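November 10, 2021

# Kukotero episode recorder, version 2

Kukotero is a recording package for people who collect demonstrations on a single robot arm. It consists of a hand controller, a sync box and desktop software. The operator moves the arm with the controller, and the software stores joint positions, gripper state and camera streams as one episode per attempt. We bought it in July to replace a set of scripts that Savvas Andreadis had maintained and wanted to stop maintaining.

## Setup

Installation took one afternoon. The sync box mounts with two screws, and the supplied cable is too short if the workstation sits on the floor. Calibration is run from a wizard that asks for five poses. The wizard doesn't save partial progress, so a pose rejected for excess motion sends you back to the first one. The manual doesn't mention this.

Camera configuration is a plain text file. Exposure must be locked by hand for every camera. Left on automatic, ours drifted within an episode whenever the arm passed in front of something bright, and the software raised no warning.

## Recording

The controller is light and the mapping is predictable. Translation is good. Wrist rotation has a dead zone that is too wide for pouring or for turning a spoon over, and the setting to reduce it is buried under Advanced > Input > Legacy. Fotini Chrysikopoulos, who records most of our episodes, set it to the minimum and left it there.

Start and stop are on the controller itself, so the operator keeps both eyes on the arm. A discard button marks the last episode as failed without deleting it. We keep failed episodes and label them; the earlier Prevska recorder threw them away, and we lost useful recovery behavior that way.

The buffer keeps the five seconds before the start button is pressed. Turn this off. It adds idle frames to the front of every episode, and a policy trained on them tends to hesitate at the start of a task.

## Labels and export

Task names come from a fixed list, with a free text field for notes. The list can be edited only between sessions. Ours holds 17 tasks, and the dropdown isn't searchable. Export to the Zorkholm format worked on the first try. Timestamps between joint data and video stayed aligned in every episode we checked. Export is slow, and there is no way to resume it after an interruption.

## Support

Sarantis, the distributor, answered both of our tickets. The calibration problem is on their list with no release attached.

## Verdict

Worth buying for a small group that records manipulation data on one arm. Skip it if you need two arms or force data, neither of which is supported.

One more point on the scene log, the feature I expected least from. Before each block of episodes it asks for a short inventory of the workspace, and the entries can be used later as filters. This makes it practical to hold out objects for testing. On the kitchen counter we log soft items such as the plush banana and watermelon slice on the turquoise plate separately from the clear containers, and the clear ones need their own tag. The cereal jar and the glass blender jar both go under "transparent." The template has no material field, so we put it in the notes, where spelling varies from one operator to the next.

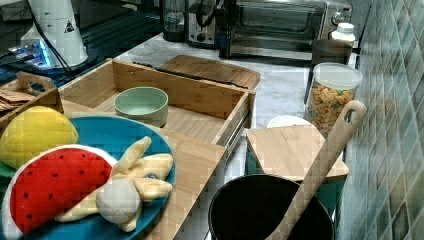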